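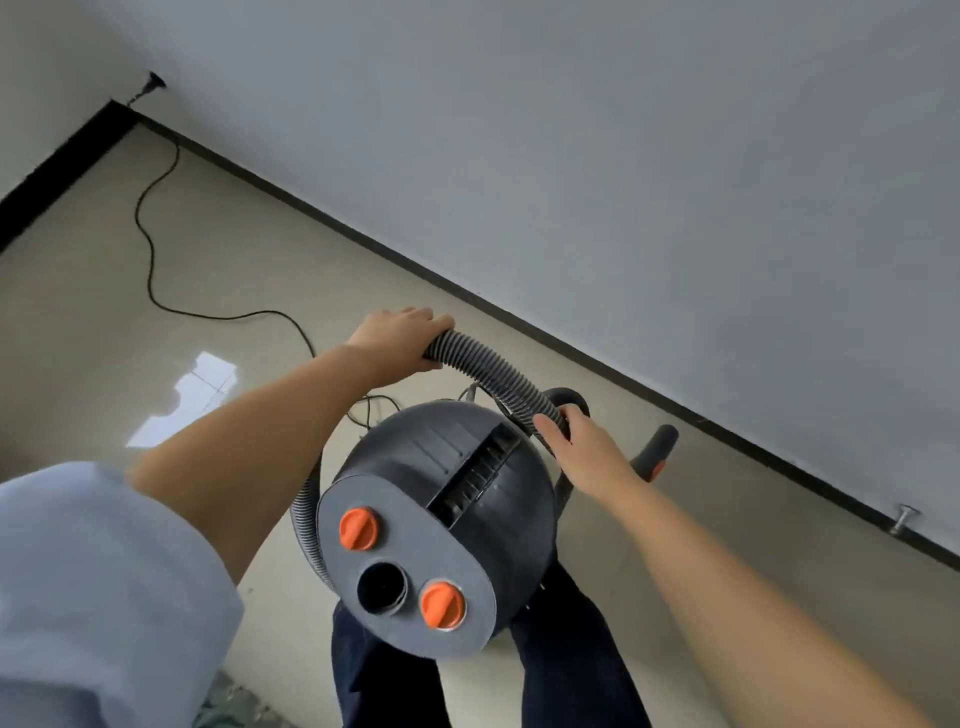

The vacuum cleaner and its hose, on the tiles.

November 23, 2022

I slept badly again, and at five I stopped trying. I made tea and sat by the kitchen window until the bakery across the street turned on its light. I have decided to write in English for the whole winter. Xuân Doãn says that a language is like a bicycle tire and loses air even when you don't ride. I checked three words in the dictionary already and I am only in the first paragraph.

The big matter of these days is my grandmother's notebook. It came on Monday's boat, I wanted to write, but it was simply in the mail, in a padded envelope with too much tape. My aunt sent it without any letter. It has a green cover and 113 pages, and I know this number because my grandmother wrote the numbers herself, in the upper corners, in pencil. She was strict about pages. If she made a mistake she did not tear the page out, she drew one line across it and continued on the next.

It is a cooking notebook, mostly. But between the recipes she put other things: the price of rice, the name of a doctor, when the neighbor's daughter got married, a song with the second verse missing. On page 60 there is a soup with sour fish and pineapple, and under it she wrote, in smaller letters, "He did not come." Who did not come? My aunt doesn't know. My mother would know perhaps, but I can't ask my mother anymore. I read that page maybe ten times. The soup is for eight persons.

I want to translate it all into English for the children of my cousin, who cannot read it. That was my idea in May, when I had not seen the notebook and believed it would be easy. Now I see that she never gives a quantity. She writes "fish sauce, until it is right." She writes "cook as for the aunt." She writes "the small bowl," and the small bowl was broken before I was born. How can I put this in English for a boy of twelve in another country who has an electric stove? If I write "two tablespoons," it is my recipe and not hers. If I leave "until it is right," he will make it wrong and order pizza.

I telephoned Duyên Hoàng about it, because she did translations for the hospital for many years and she is patient with me. She thinks I should leave the words of my grandmother exactly as they are, and put my own measures at the side, in another color. Then the reader sees two people in the kitchen. I liked this very much. I wrote it on the paper on the refrigerator. Then we talked for an hour about her knee.

In the morning I cleaned. It was necessary, I had rice flour on the floor from Sunday's experiment, also under the cupboard, where I don't know how it arrived. I did the kitchen and the corridor, and then I took the rug out to the balcony and beat it with the old racket. Mrs. Grisel from downstairs looked up and waved, so she was not angry, or she was waving for me to stop. I stopped.

After cleaning I tried the caramel pork from page 14. This is the third time. The first time I burned the sugar, the second time I was afraid of burning it and the sauce was pale like weak tea. Today I stood by the pot and didn't answer the door. My grandmother writes that the sugar must have "the color of the old table." I remember that table! It stood in the back room in Lò, near the water jars, and I did my homework on it every summer. It was a dark brown with some red inside. So I waited for this color, and when it came I put the coconut water in, and it jumped and made a terrible noise, and the smell was her house. I had to sit down for a moment. I am not a person who cries about food, but I sat down.

The pork needed two hours. I ate it at one thirty with rice and pickled mustard greens from the shop. The eggs were too hard. Next time I will put them in later. But the sauce was right, I am almost sure. I say almost because I was nine years old when I ate hers the last time, and at nine everything is right.

I wrote the translation of page 14 immediately, with the taste still in my mouth. It took me longer than the cooking. I don't know a good English word for the moment when the sugar stops being sugar. I tried "turns" and I tried "changes." Then I put "goes brown," which is correct but has no beauty. In the margin, with the blue pen, I wrote: "Half a cup of sugar. Do not walk away. The old table was the color of a chestnut." Maybe the boy has seen a chestnut.

In the afternoon I walked to the library to return the atlas. It was cold and the wind came from the river side, so I went by the small streets behind the Punier school. They are painting the gate again, green this time. The librarian asked if I had found the village, and I had to say no. Lò is on no map in that atlas, it is too small. She said there are older maps in the basement, but one must ask by letter. I will write the letter tomorrow. I want to put a map in the front of the translation, even a bad one, with the river and the market and the road my grandmother took.

On the way home I stopped at Irnetti for coffee beans, and the price has gone up again. I bought the small bag. The young man there ground it too fine, like every time, and like every time I said thank you. I am seventy percent courage in my head and five percent in shops.

Xuân came at six to taste the pork. He brought mandarins and a lamp he doesn't want anymore. He ate two bowls and said nothing for a long time, then he said his own mother used black pepper, much more, and that mine was sweet in the southern way. We argued a little about this. He believes that a recipe should be corrected if it can be better. I believe this one is a kind of letter and one doesn't correct letters. He asked then why I write in the margin with a blue pen. I didn't have an answer quick enough in any language. We ate the mandarins.

He looked through the notebook with clean hands, I asked him to wash them twice. He reads the old handwriting better than I do, and he found something I had missed. On page 60, "He did not come" is not in the same ink as the soup. The soup is almost gray now and the sentence is still black. So she wrote it later, perhaps much later, when she opened the page again and remembered a dinner. For me this changes the whole page. I had imagined her at the stove, angry, with eight bowls on the table. Now I see an old woman with a pen, alone, who turns the pages in the evening as I do.

I don't know how to translate a different ink. I could use italics. Duyên will have an opinion, I will call her after lunch tomorrow.

It is almost eleven. The lamp from Xuân works, but it makes a small noise, like a fly in another room. I have put the rest of the pork in the blue dish for tomorrow. My aunt always said it is better on the second day, and there is enough for two meals if I don't eat standing at the refrigerator.

Things to do: letter to the library about the maps. Eggs, shallots, a new blue pen, this one leaves spots. Ask my aunt who was invited to dinners in that house, but ask it gently, and not at the beginning of the call. Page 15 is only prices. Page 16 is a cake with mung beans, and she writes that it is "for when the rain is finished," so I must look up when that is.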